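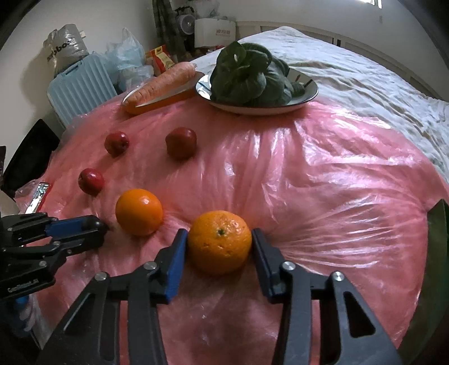
Sharon Swai says she would have settled for six people and a bag of clementines, so you can imagine her face when the sign-up sheet for the Garkcombe fruit and veg swap came back with 639 names on it. That is every household that handed over a spare apple, a glut of carrots or a bunch of greens between June and now, and I'm one of them, so please don't expect me to be neutral here!

The swap started small this summer, at people's own homes. You spread a plastic sheet over whatever surface you have, put out what you won't get through, and the neighbors come by and trade. Apples and oranges go fastest (the kids take them), carrots hang around a bit longer, and leafy greens are what everybody says they want and then forget to pick up. I have eaten a lot of forgotten greens since June. I'm getting pretty good with garlic and a hot pan.

The news is that the swap is getting a proper home. From 7 October 2019 it moves into the old Furetti shoe store on Stikel Street, which has stood empty for two years. The landlord is letting us have the front room for nothing through the winter, and we pay for the lights. Doors open at 9 in the morning and close when the tables are bare. Last time, at Finn Teuber's place, that took less than an hour, so come early if you have your heart set on something.

The rules haven't changed much. Bring what you'd be happy to eat yourself. Whole fruit and vegetables only, nothing cut, and leave the soil on the root vegetables if you like but shake them off outside first. One bag in, one bag out – nobody weighs anything. If your tree gave you nothing this year, come anyway and take a few apples home. Finn wanted a points system at one stage and drew it all out on the back of a seed catalog, but it ran to three pages and even he couldn't follow it by the end.

Home tables will carry on too, for those of us who like having people over. Mine is the one on Kariuki Lane with the green gate, and the bell doesn't work, so knock hard. I still have more cooking apples than I know what to do with – sour little things, wonderful in a pie, terrible in a lunch box. I'll be taking two crates of them to Stikel Street on opening morning and I would really love to carry both of them home empty.

We could use a few more folding tables, and paper bags are always welcome. Oh, and somebody left a blue casserole dish at my house after the last swap. It's on the porch, washed, with the lid taped on.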